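2019-04-12
Notebook, dye bench, Staltunton

Second attempt at the woad vat today, and I am so much happier with it than the last one! I started with 200 g of wool, the soft Plirnier yarn Brendan Keogh passed on to me (thank you again, Brendan, I owe you a skein), and let it soak overnight in plain water with a drop of dish soap.

The vat sat at 32 C when I came in, a bit cool, so I warmed it slowly with the lid on and had a cup of tea while I waited. Good coppery skin on top and a yellow-green liquor underneath — just what Bạch told me to look for. I eased the yarn in, kept it under the surface, and tried very hard not to fuss with it.

Dips so far: 2. The first came out a pale, slightly patchy blue. The second evened it up nicely, and I think one more will get me to the slate shade I've had in my head all April, a grey-blue like old painted brick, with something darker to go in the lines between. 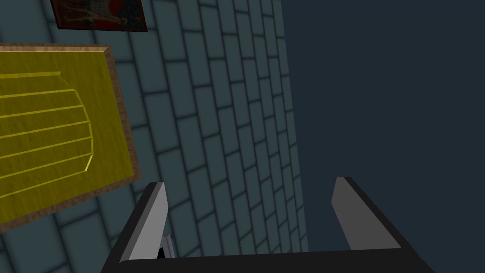 Still to do
Third dip, then air the skeins well before rinsing.
Ask Skatetti whether the navy they sell in batch 1423 is still in stock, for the border.
Write the vat recipe on a fresh card — the old one has gone soft and I can't read my own sevens.
Brendan, if you need the big pot, take it, but please leave me the long spoon.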